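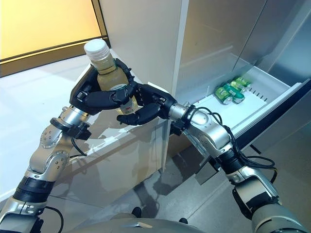 Sigita Hunt wrote after trying the last version of this guide that she had followed the arm set-up to the letter, got as far as the fridge, and then had no idea which hand was meant to let go first. Could we please spell it out, she asked, for people who are doing this at ten at night with the manual propped against the toaster?

We can, and the whole section has been rewritten with her in mind. Do read it through once before you switch anything on. It covers lifting a bottle with both hands and then keeping hold of it in the left while the right arm goes off and works lower down, near an open drawer.

7. Two-handed work at the fridge

7.1 Before you start

You should have finished the wrist calibration in section 6 and saved it under a name you'll recognise (Aušra Navickas uses the name of whatever she had for tea, which does work, after a fashion). Have the stop button in your own hand or in the hand of somebody who is watching the arms and doing nothing else.

1. Pull the drawer fully open by hand. The Plaltari controller doesn't know about drawers and will happily plan a path through one.
2. Leave a few drinks cans lying on their sides in the drawer if you want a realistic practice run. For a first go, take out anything made of glass.
3. Look along both arms at the cables. There should be a loose loop beside each wrist, enough for a full turn, and none of it lying where the drawer front could catch it.
4. Set the speed limit to 37 in the Arms menu and leave it there for the whole of this section.

Note: the number in the Arms menu is a percentage, although the older Wasilewska screens don't show the sign.

7.2 Taking the bottle in both hands

Use a clear plastic bottle with its cap screwed down hard. A full one is easier than a half-full one, which slops about and upsets the wrist readings.

5. Hold the bottle where the left hand can reach it and choose Close Left. The fingers should come round from behind and below.
6. Keep your own fingers well up by the cap until the left hand has stopped moving. Then let go.
7. Choose Support Right. The right hand comes in with its fingers bent and rests against the lower part of the bottle.
8. Wait for the grip reading to settle. With our hands it sits at 633; yours will differ a little, and what matters is that it stops wandering.

CAUTION: Don't raise the grip limit above 2,000 to cure a slipping bottle. Wipe the fingertips first, then the bottle, and try again.

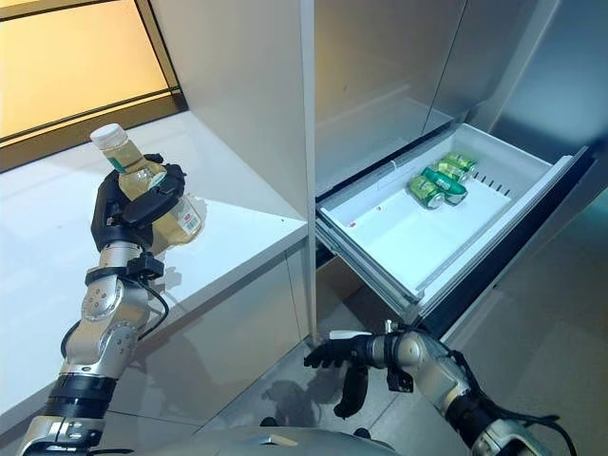

Wavis Home Robot Club | Hands and Arms Team

7.3 Letting go with the right hand

So, to answer the question properly: the right hand lets go first, always, and the left keeps hold.

9. Choose Open Right. Leave the left hand alone.
10. Move the right arm away sideways before you lower it. Going straight down takes the knuckles into the drawer front, and we have the scratches to show for it.
11. Bring the right hand down to the base of the fridge, beneath the open drawer, and stop there.
12. Check the left hand again. The bottle may lean a bit, and that's fine so long as it isn't creeping through the fingers.

Note: if the left elbow starts to hum, save the position, park both arms and let the motors rest while you put the kettle on.

CAUTION: Never reach under the drawer to guide the right hand. Use the jog keys, however fiddly they seem.

13. To finish, take the bottle by the cap end, choose Open Left, and park the arms before closing the drawer.

If the right hand won't open at step 9, go to section 11, Sticking fingers.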